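Chapter 8
Learning from Demonstration at the Wrist

8.1 What this chapter covers

Chapter 7 treated the arm as a machine that follows a planned path. The planner was given a model of the table and everything on it, and the quality of the result depended on the quality of the model. In this chapter the model is dropped. The arm is given recorded examples of a task done by a person, and a policy is fitted to them. The policy takes a camera image and the present position of the joints, and returns a short run of future positions.

The method used throughout is the one developed in the Vimska study, which compared two camera placements on the same set of tabletop tasks. One placement was fixed, looking down at the table from the side. The other was at the wrist, so that the fingers stayed in view at all times. The study collected 2,453 demonstrations, of which 168 were held back for testing. Objects were common household goods with simple shapes: racks, balls, trays and the like. 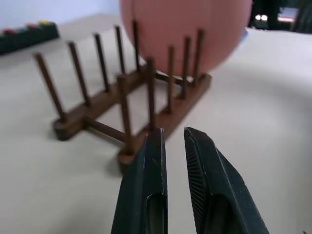
The wrist placement has one clear benefit. The distance between fingertip and object can be read from the same image that the policy acts on, and a small error in the calibration of the arm matters less than it would with a fixed camera. It also has costs. The fingers hide part of the work, often the part nearest to the point of contact. Objects close to the lens may be out of focus. When the arm turns, the whole image turns with it, and a policy with no memory can lose an object that has just left the view.

Thin, repeated parts are a hard case for both placements. A row of upright pegs offers many edges that look alike, and a policy trained on too few examples tends to settle between two of them. The Maron policy, described in Section 8.4, deals with this by predicting 17 steps at a time and carrying out only the first eight before looking again. The Drikell variant keeps the same length of prediction but averages runs that overlap. Section 8.5 compares the two.

Readers should be familiar with the notation for joint positions in Chapter 3 and with the loss functions in Chapter 5. The proof of the error bound in Section 8.6 follows Tô and may be left out on a first reading.

8.2 Recording a demonstration

A demonstration is a list of pairs. Each pair holds an observation and the action taken by the operator at that moment.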